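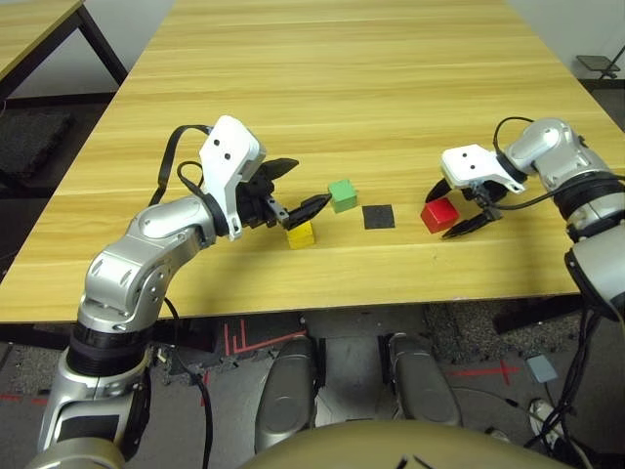
When I moved to Husberg I owned 2 suitcases and a bread knife, and the first thing I learned in my new life was that I did not know how to be a guest. At home, in the town where I grew up, a guest comes, sits, eats, refuses the second plate, gets the second plate, and leaves late. You do not think about it, the same as you do not think about walking. In a new country you have to think about each step. I tried for a long time to explain to my sister on the telephone what it felt like, and the best I could do was this: it is like a yellow cube, a green cube and a red cube on a long light table, with one flat black square lying between the green and the red. Everything is simple and clearly placed, a child could play with it, and still you stand before it and have no idea which one goes where, or if you are even allowed to touch. My sister said I should eat something and go to bed.

I want to write about visiting, then. I have lived here long enough to make most of the mistakes, and last month a young woman from my old town wrote to me and asked what she should bring when a neighbor invites her for coffee. I wrote her such a long answer that I thought I could put it here too, with the private parts taken out.

My first invitation came from the woman on the floor under mine. She said "You must come for coffee sometime," and I said "Yes, thank you, when?" She looked a little surprised. I understand now that "sometime" was meant as a kind of greeting, but she was a polite person and she said four o'clock. I came at twenty past four, because in my family coming on time means the hostess is still in her apron and you shame her. I found her already sitting at the table with the coffee poured and the cake cut. The coffee in my cup was cold. She did not say one word about it and I drank it cold, and I said it was excellent.

I had also brought too much. I had a whole cake in a box, a jar of my mother's plum jam, and a pair of small embroidered cloths. She put them all on the sideboard and did not open anything, and I sat for one hour looking at my cake box and wondering if I had offended her. A week later she came up the stairs with a potted plant for me. Then I felt I had to give something for the plant, so I gave her walnuts, and she gave me a candle. This went on until the spring. I think we were both very tired by then. We ended it without speaking of it, and after that we became real friends.

About shoes there is no difference, thank God. You take them off. But where I come from the host gives you slippers, and here you are expected to stand in your socks. The first winter I had a hole in one sock at every visit, I do not know how this is possible. Now I carry my own pair of house shoes in a cloth bag, and some people find it funny and some have started to do the same.

Refusing food is harder. At home "no, thank you" is only the opening of a conversation. The host says "but you ate nothing," you say "I ate so much," she says "only this small piece," and so on, and by the third time you may accept with honor. Here I said "no, thank you" to a second slice of a very good almond cake, and the plate went away. It just went away! I watched it go to the kitchen. I thought about that cake on the bus all the way home to my street, and I still think about it. So my advice to the young woman was: if you want it, say yes the first time, and do not blush.

The other way around was also a problem. When I began to invite people to my own home, I fed them as my mother would. A colleague from Moen, a thin and quiet man, came to dinner and said no to the third portion of stuffed peppers, and I put it on his plate. He ate it. I asked again, he said no, I put again. He told me many years later that he had to lie down on the back seat of his car before he could drive home — and that he had told his wife these people are wonderful but dangerous.

There is one person who taught me more than all the others, and she is not even from here. Radka Babić had been in the country for a long time already when I met her at the evening language course. She was older than the rest of us, past 60, and she had rules. Bring one thing, and let it be something that gets finished: coffee, flowers, chocolate. Ask when you should come and also when it ends, they will tell you and they will not be angry. Write a short message the next day. If somebody stands up and begins to put the cups together, you go. I had never noticed the cups. I thought back on all the evenings when I had stayed happily in my chair while the poor people carried cups around me, and I felt hot in my face.

Radka also told me to take the invitations that sound small. I nearly said no to a weekend in Kaltevari, because it was somebody's cousin's cabin and I knew only one person. The road was 695 kilometers with an overnight stop in Bekenden, and I was carsick for a good part of it. But nobody there was a host, so nobody was a guest. One chopped onions, one brought in wood, somebody slept on the sofa in the middle of the afternoon with his mouth open. In the evening I was handed a towel and told to dry the dishes, and I dried them, and I was so glad that I had to turn to the window for a moment. In my mother's house a guest who dries a dish is a scandal.

I still don't have everything right. In December I went to my neighbor for her birthday and I came exactly on the minute, with one bunch of tulips, in my house shoes. Her daughter-in-law, who is new in the family and comes from much further south than I do, arrived forty minutes later with three bags and a cake. I saw her looking at the table, where we had already started. I moved my chair so she could sit by me, and I asked her to cut the cake right away.

The young woman has written back, by the way. She wants to know if the jam is all right. I told her one small jar, and to say that her mother made it.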